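Filed under: Lists > Handling and Hygiene Rules
3 min read

Re: draft rule 18, two-handed work at the sink

Maeve Ó Dubhghaill wrote:
> I still think 18 is too strict. It says an arm may not enter the
> basin while the other arm is holding anything. Our kitchen tasks at
> Drakance nearly all need both arms, and if one has to put its item
> down first, the task gets twice as long. Can we drop the rule for
> simulated runs and keep it for real kitchens only?

Maeve, thanks for this. I don't want to drop it for simulation. If we let people train under loose rules and test under strict ones, the first thing we'll see is a pile of failures that were taught. The Humness group ran into that with the old lid rule and had to throw out 395 runs.

I would change the wording, though. The worry behind 18 was never that the second arm holds something. It was that the held item passes over open food or ends up above the basin. So I suggest:

18a. One arm may work in the basin while the other holds an item, if the held item stays outside the sink rim.

18b. The holding arm stays still until the working arm is clear of the basin.

18c. Food on a plate is lifted by the food or by the plate. Pick one before the reach starts and log which.

18d. If two food items touch or sit side by side, the fingers close on one only. If both move, stop and open.

18c will annoy some people. I know the Dijkstra planner picks the grasp late, so they would need to log the choice earlier than they do now. I think it's a small change, but I'd like to hear from them.

The kitchen sink task is a fair test of 18d. The green ball is next to a smaller brown item on the same plate, and the fingertips have to come down near both. 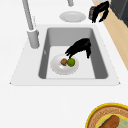

Issue 909

The second gripper is holding its own small item up by the far right corner, so 18a is the part to check there. Under the old text this setup would be a fault before anything was picked up. I don't think any of us meant that.

One more point on scope. Somebody asked if the sink rules cover washing up after the food is gone. They don't. That's a separate section and I haven't started it.

Please send changes to the list, with the rule number in the subject line. I'll put the new text into the April draft unless there are objections to 18b, where I expect the most argument.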